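The Groltitari entry for the Hustholm sorting cup has a rulebook of 60 pages and a motto about reinventing recycling. What it had on Monday, when I sat in on the student team, was a bin, an arm and a lot of waiting.

The task sounds simple enough. Pick out the rubbish, leave the food. A child does it while talking about something else. The students have been at it for two terms, and Frerichs, the firm that pays for the prizes, calls the results "close to industry ready" in its leaflet. I asked which industry. The team laughed, then went back to arguing about the gripper.

Lemon and drinks can were in the bin for the afternoon's attempts, with two orange-handled clamps on the rim. The fingers are metal, and a soft fruit gives them very little room for error.

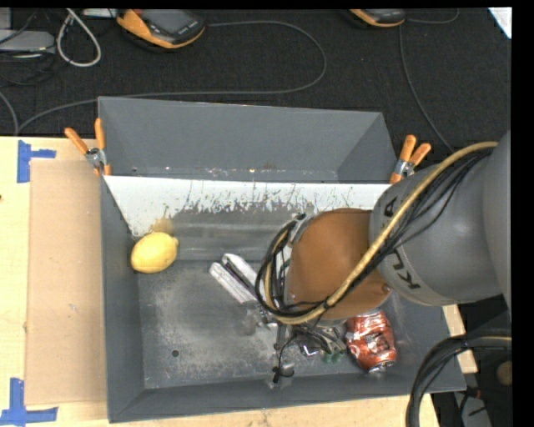
Carola Albers thinks I am asking the wrong thing. The cup was never meant to empty anyone's bins, she told me, and a student who has spent 8 weeks finding out why a grip fails has learnt more than one who was handed a grip that works.

Perhaps. But then the leaflet should say so, and the scoring too. As it stands, a team gets 5 points for a clean pick and 2 for a written account of what went wrong. The students can add up. They spend their evenings chasing the clean pick, and the write-up gets done on the bus to Varkton.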